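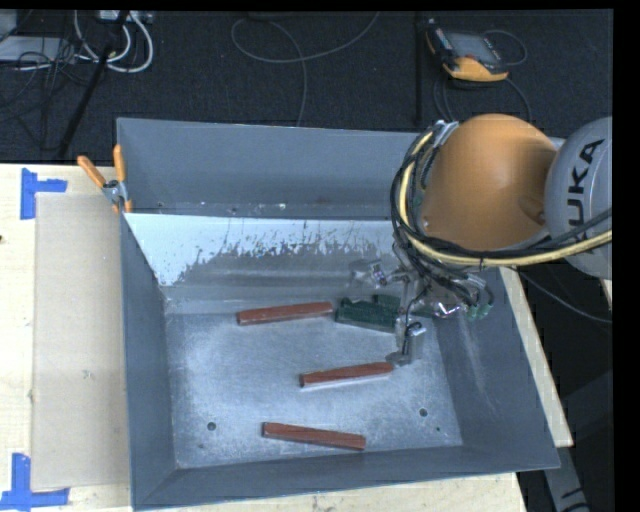 Figure 7. Work cell during bin picking. The gripper of the KUKA arm is inside the metal bin, next to the reddish-brown bars.

4.2 Collection of Demonstrations

All demonstrations were recorded in the Hollport cell, with the bin on the wooden table as in Figure 7. We used two ways to show the task to the robot. In the first way, the operator holds the arm near the wrist and moves it by hand, while the controller compensates only for gravity. In the second way, the operator stands outside the cell and drives the arm with the Bendel remote handle, which sends velocity commands for the tool. Both ways write the same data: joint positions, tool pose, finger opening and the image from the fixed camera.

The task is to take one bar from the bin and place it on the output tray. A demonstration starts when the arm leaves its home position and ends when the fingers open over the tray. The operator was free to choose which bar to take first. We did not give a rule for this choice, and the effect of it is discussed in Section 5.

Guiding by hand was faster to learn, but it had one problem that we did not expect at the beginning. When a bar lies near a wall, the operator must lean over the bin to see the fingertip, and then his arm hides the bar from the camera. In the first 300 demonstrations this happened so often that we had to repeat a large part of them. With the remote handle the view stays free. On the other hand, the operator does not feel the contact with the bin floor, and the fingertips were pressed on the metal more strongly than needed. We therefore limited the downward speed in the last 36 mm above the floor — this limit is active only in remote mode.

The sloping walls made a second difficulty. A bar which lies parallel to a wall can be gripped only if the wrist is turned first, and new operators usually turned it too late. Volker Oltmanns, who prepared the operator instructions, added a short practice with a single bar before each session. After this change the wrist motions became more similar between the operators, although we have not measured the effect separately.

After removing the recordings with hidden bars or lost camera images, 1,415 demonstrations remained. Failed grasps were kept if the operator corrected them in the same recording. We consider these corrections useful for training, as the Lindemann baseline has no behavior for a bar that slips out of the fingers. Each recording was then cut into approach, grasp, lift and place. The cutting was done from the finger opening and the tool height, and the borders were checked by hand for the grasp phase only.

Prornness Project — Contact: see title page — Back to top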